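Section 5: Comparing Two Grippers on the Small Car Test

Now for the fun part! With the wrist camera running, you can put any two grippers through the same pick and see how they differ.
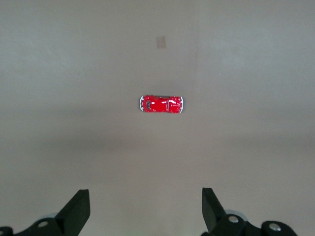 A reader of the last edition, writing from Sodwood, remarked that glossy paint had fooled the camera far more often than shape ever did, and that we ought to say so before step 1. Fair point, so turn off any lamp right over the table first.

What you need: the Grevimlow blade fingers, the Stullireck soft fingers, a small die-cast car and a plain matte surface.

1. Fit the blade fingers and tighten the screws by hand.

2. Start the Kováčik controller and open the live view. Both fingertips should show along the bottom.

3. Open the fingers wide. Set the car down between their tips and a little ahead of them, lying crosswise in the view.

4. Move the arm to height 152 and press Hold. Wait for the green light.

5. Run the pick 31 times with the force at 300. Put the car back by hand after each try.

6. Save the log, swap to the soft fingers and go again from step 2.

CAUTION: Press Hold before you reach under the arm. The fingers close fast.

NOTE: Rounded fenders are a wonderful challenge for flat fingers. If the car keeps squirting out, lower the arm a touch before you change the force. Small height changes make a surprising difference, and it's a treat to watch them show up in the log!

To plot both logs together, go to Section 6.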